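Budgeting for a second two-arm tabletop station
Posted in November by Jeptoo Rashidi

Our department at Iston operates one two-arm station for handling trials with household tableware and has been asked to submit a costed request for a second. The arms themselves have been quoted by Clikatov. My difficulty lies with the remaining lines: grippers, spare fingers, cabling, the table and its surrounding panels, and the objects to be handled. Last year these were entered under a single heading of 2,000 pounds, and the finance office has asked for a proper breakdown.

The present station uses a wooden tabletop with corrugated plastic panels, green at the back and blue along the left side. Plates and a glass jar are typical of the items set out on it.

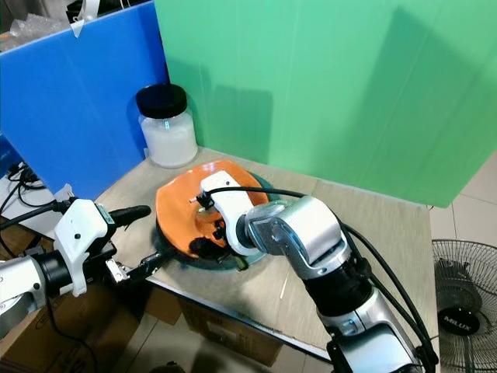
Pakzad would advise separating the request into capital and consumable items before any figures are discussed. The arms, their controllers and the grippers are normally capital. Fingers, cables, panels and tableware are consumable and should be renewed from the running budget. In our own submission the spare fingers and cables came to 506 pounds for the first year, and this was accepted without query. Please also confirm whether the Clikatov quotation includes delivery and installation. Ours did not, and a further 1,032 pounds had to be found after the order had been placed.

Geswood
Replied at 4.15 pm

Just buy 2 of everything.

Iston Stores
Replied at 5.40 pm

With respect to the previous reply, duplicate purchasing is not permitted under most departmental rules unless a need has been recorded. It would be preferable to keep a log of parts replaced on the existing station and to attach it to the request. Panels and tables may be ordered through general stores and need not appear on the equipment form. Service cover should be shown on its own line, with the renewal month stated, as it falls to a different budget after the first year.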